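Weldale Rule

The Weldale Rule is the name given to a set of conditions for handling audience interruption at political speeches and candidate forums. It takes its name from Weldale, where it was first written down for use in the civic hall. Versions of it were later taken up in Oltville and Irkholm. Supporters credit the rule with making public meetings calmer without silencing anyone. The evidence for that is thin, and much of what is repeated about the rule can be traced back to people who had a hand in promoting it.

Contents
Background
Provisions
Adoption elsewhere
Claims of effectiveness
Criticism
Current use
See also

Background

Heckling was an ordinary part of public meetings in Weldale for as long as there are records of them. Accounts in the local paper mention stamping, singing, questions shouted from the back of the hall and, in one case, a handbell. Little of it was treated as a problem until a forum on water charges was abandoned part way through, after the chair lost control of the room. The hall's management said afterwards that 200 people had been present. A residents' group put the figure at 230 and said the hall had been overfilled, which in its view had more to do with the trouble than any heckler did.

That dispute was never settled. The usual telling, in which a small band of disrupters shut down an otherwise orderly evening, comes from the management's statement. No minutes were kept, and the only known recording begins after the shouting had started.

Provisions

The rule was printed on a single sheet and pinned up in the foyer. It has four parts.

The chair may not ask anyone to leave for a single interruption.
Applause and jeering are to be treated alike.
After two warnings to the same person, the chair may pause the meeting, and the speaker's time is extended to make up for the pause.
Banners and signs are allowed along the side walls provided they do not block the view of people seated.

The second part is the one most often quoted and the one least often applied. A chair who stops a meeting over booing will almost never stop it over a standing ovation, even when the ovation runs longer and eats up the time set aside for questions. The text gives no guidance on how the two should be weighed. It also leaves "interruption" undefined, so that a groan, a laugh and a five-word question may each count or not count, depending on who is in the chair.
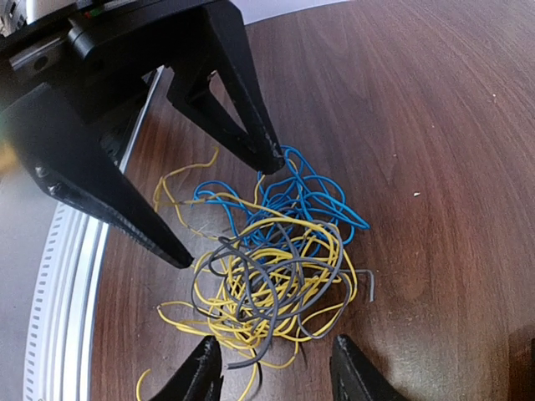 The rule's defenders say it separates three things that older meeting codes ran together: expressing a view, asking a question and preventing a speaker from being heard. On paper the separation is neat enough. In a full hall a single remark can do all three, and a chair has a second or two to decide which it was. Anyone who has tried to lift one colour out of a tangled pile of insulated wires, three colours of it heaped on a brown wooden tabletop, will have a fair notion of the job, and the chair has to do it with people shouting. Most accounts from those who have chaired under the rule suggest they went by tone and volume, which is what chairs did before it existed.

Adoption elsewhere

Oltville adopted the rule almost word for word for its council candidates' night. The only change was to the fourth part, where signs were limited to the rear wall. Protesters objected that this put them behind the audience and out of the speaker's line of sight, and several stood in the aisle instead. The organisers described the evening as a success. Their report does not mention the aisle.

Irkholm's version is looser. It drops the warnings and asks the chair to "use judgment", a phrase that appears in the Weldale sheet only in a note at the foot. Whether Irkholm should be counted as having adopted the rule at all is open to question. Lists of adopting towns nearly always include it, possibly because the lists are short.

Bayram is sometimes named as a further case. Its student union considered a motion to use the rule for visiting speakers, after a speech by a party strategist was met with chanting and a walkout. The motion was put off to a later meeting and does not seem to have come back. References to "the Bayram trial" in campaign literature are therefore mistaken, as there was no trial.

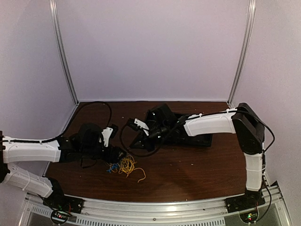

The confusion over Bayram appears to have started with a leaflet that listed places where the rule had been "taken forward". The wording was vague enough to cover a motion that was merely tabled. Later leaflets copied the list and changed the verb to "used".

Claims of effectiveness

The strongest claim made for the rule is that no meeting held under it has been abandoned. This seems to be true, as far as the surviving records go. It is also true of nearly every meeting held in the same halls before the rule, the water charges forum being the exception. A measure brought in straight after a single bad night will tend to look effective, whatever it contains.

A second claim is that audiences behave better when they know interruption is tolerated. The support offered for this is a set of comment cards collected at the door in Weldale. The cards asked whether the evening had been "respectful and well run", with boxes for yes and mostly. There was no box for no. People who walked out early were not given a card.

It has also been said that speakers prefer the rule, because their lost time is given back. Several did say so. Others declined invitations to Weldale after it came in, though their reasons were not recorded and may have had nothing to do with it.

Criticism

Criticism has come from two directions. Some regular attendees argue that the rule licenses disruption by promising every heckler a free first go. Protest groups argue nearly the reverse: that a warning given from the stage, over a microphone, discourages people who would otherwise speak up, and that the extension of time rewards the speaker for being unpopular.

Both sides have complained about the choice of chair. The sheet does not say who should pick one. At Weldale the chair was normally supplied by whichever body had booked the hall, including when that body had also invited the speaker. Proposals for an outside chair were discussed and dropped on grounds of cost, although no costing was published.

Current use

The sheet was still on display in the Weldale foyer when the hall closed for repairs in January. Meetings moved to a school gymnasium, where the rule has been read aloud on some evenings and left out on others. Attendance figures for the gymnasium meetings have not been released. Oltville continues to print the rule in its candidates' night program.

See also

Candidates' forum
Heckling
Right of reply
Standing orders
Walkout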